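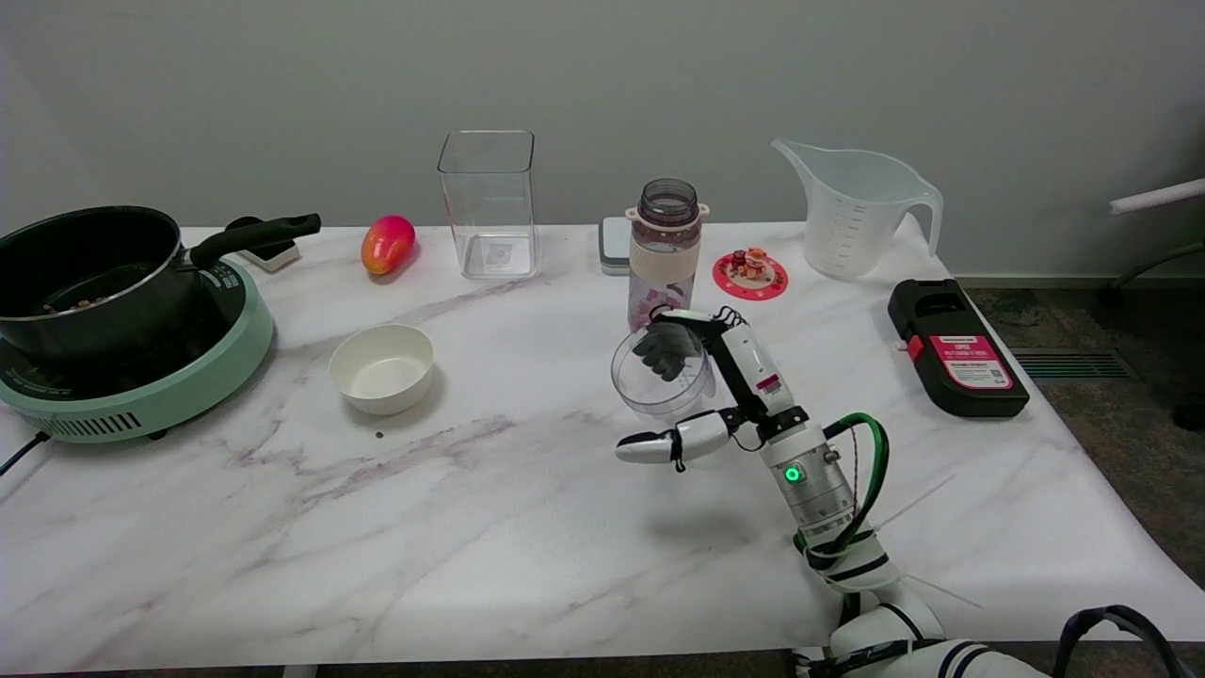 Ticket 1471: Recipes missing after import from Zemetti

Product: Flivus Recipe Box, desktop
Opened: 2022-09-07
Status: Solved, one leftover question
Priority: I picked "Normal" but it felt higher at the time

What's going on

Hi! I finally moved my recipes out of Zemetti, which I've used forever, and into Flivus. The import ran fine, gave me the green bar and the "All done" message, and then I looked at the total. Zemetti says I have 597 recipes. Flivus says 507. No error, no list of skipped stuff, nothing in the trash folder.

At first I figured it was tossing duplicates (I have a LOT of banana bread). But the first one I went looking for was my grandmother's plum dumplings, and there's only one of those, and it's gone. So is the mango pickle, so is the entire December cookie folder. I still have everything in the old program, so this isn't an emergency, but I'd like to stop running two programs side by side.

What I had already tried before writing in

Restarted Flivus. Same total.

Ran the import a second time on top of the first. Please don't do this! It gave me a second copy of everything that had worked the first time and still none of the missing ones. I ended up deleting the whole box and starting clean.

Exported again from Zemetti in case the file was bad. The new file came out the same size, and importing it into an empty box got me 507 again. That made me feel a little better, because at least it's losing the same ones every time.

Turned off the Praltitden backup, which I have running on that folder, in case it was grabbing the file halfway through. No change, so I turned it back on.

Update, after your first reply

Thanks for getting back to me so fast. You asked for the log file, and I couldn't find it where you said. On my machine it wasn't in Documents, it was in the hidden settings folder, so you may want to fix that in your help page. It's attached now.

You also asked whether the missing recipes have anything in common. I spent the evening with both programs open and a legal pad, and I think they do! Every missing one I checked has a slash in the title. "Dumplings / plum." "Mango pickle / hot." My cookies are all named that way, like "Cookies / ginger," because years ago Zemetti didn't have folders and that was how I kept things together.

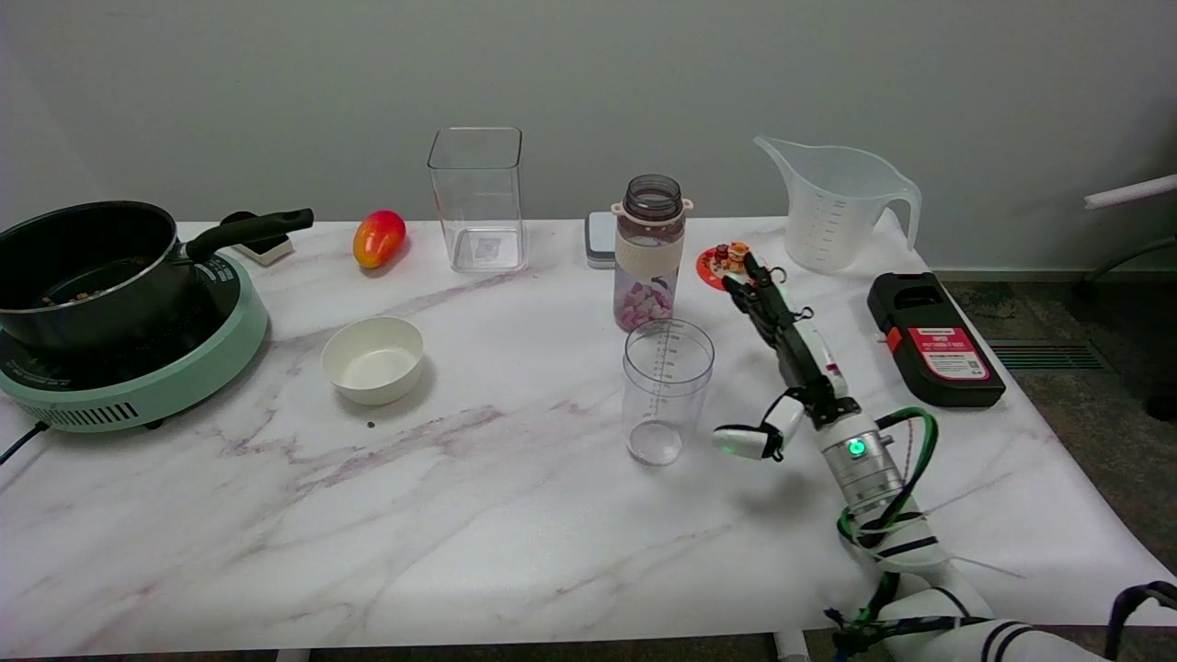

So I made a tiny test. I put two recipes in a new Zemetti box, the same pancakes both times, one called "Pancakes plain" and one called "Pancakes / plain." Exported, imported, and only the first one showed up. Then I changed the slash to a dash, did it again, and got both. I felt very clever for a minute there.

What fixed it

Your suggestion about opening the export in a text editor worked, with one catch. For anybody who finds this ticket later, this is what I did:

Make a copy of the export file first and work on the copy.

Open it in a plain text editor. Don't use a word processor. Mine turned all the straight quotes curly and then Flivus wouldn't read the file at all.

Search for a slash with a space on each side and replace it with a dash with a space on each side. The spaces matter -- I left them out on my first try and changed every 1/2 cup in the file to 1-2 cup, plus all the web links. Ask me how I'd feel about 1-2 teaspoons of cayenne.

Save, empty the Flivus box, import.

That got me to 597. Dumplings are back, cookies are back, and the spot checks I did on ingredients all looked right.

One thing still off

The tags from my Kwiatkowski add-on came over, but they landed in the notes field as one long line with semicolons. I can live with it -- I mostly search by ingredient anyway -- but is there a setting I missed? If I have to retag by hand I'll do it a little at a time, starting with the weeknight dinners.

And could the import please say something when it skips a recipe? Even a plain line like "these titles couldn't be read" would have saved me that evening with the legal pad.

Last update

Got your note that the skipped titles thing is filed as a bug and that tags in notes is how it works for now. Fine by me. You can close this one. I'm keeping Zemetti installed through the holidays just in case, and I've told Praltitden to back up both folders until then.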